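2021-02-01
By the Skedari student team, Surkcombe
83 shares | 2 comments

3. Loading the Washer

Laundry was the task our class argued for hardest, and we are still glad we won. Cloth has no fixed shape, so every pick is a new problem, and a top-loading washer asks the arm to reach up, over the rim and down into the drum. We set ourselves a plain goal: take one piece at a time out of a full laundry bag and put it in the machine. Figure 3 has a head view with the open washer and the laundry bag, and a close view of the gripper holding white cloth.
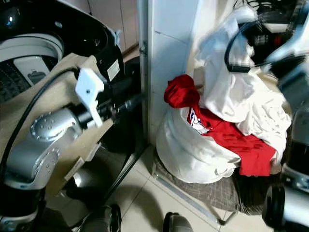
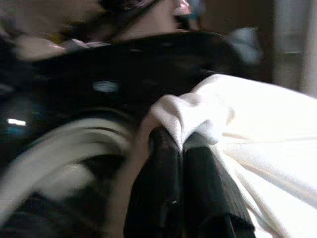 Figure 3. Head view (first) and wrist view (second) of the laundry task.

3.1 Collecting the Runs

We recorded 300 runs in February of last year, working in pairs at the Sisside site. One student drove the arms while the other refilled the bag and called out the start and end of each run. Changing places often kept us fresh, and it also gave us a nice spread of driving styles! Some of us went in fast and grabbed whatever was on top; others lined up every pick with great care. We kept both kinds.

A run counted as good if the piece ended up fully inside the drum. We allowed 2 tries per piece and then moved on. Runs where a sleeve stayed hanging over the rim were marked as partial and stored in a separate folder, which later became our favorite set to study.

3.2 What Made Picks Hard

Big white pieces gave us the most trouble. With the cloth close to the wrist camera, folds are faint, and it is easy to pinch two layers when you want one. Our first grasp finder, written for the Pfister class project, looked for strong edges and did much better on colored shirts. We now search for small raised folds and close the fingers across them. The change took a few evenings and it was a joy to watch it work on sheets, even slowly. The head view picks the general area, and the wrist view takes over for the final approach.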